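Jorkstead is a newspaper adventure strip that was later gathered into 4 hardcover albums by Omico, and it's the one I'd save from a house fire. Ihor Hrytsenko drew it in black and white – the colour came later, for the 2000 reprint. Album 3 has 88 pages and covers the whole siege of Celtus, my favourite storyline by a mile! 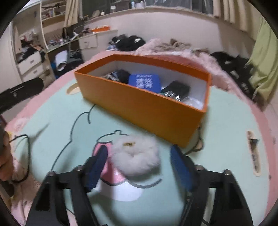
Valentyna Panasiuk disagrees with me on that one and reckons the siege drags badly until the ferry chapter, so start with album 1 if you're new to it. Fair enough, the lettering is nicer there too.

The Tkachuk edition is a softcover with smaller panels and a glued spine. I paid 382 dollars for a full hardcover set in July, dust jackets included – a bit torn, but I'm happy.

Contact | Copyright Jorkstead Strip Pages | Back to top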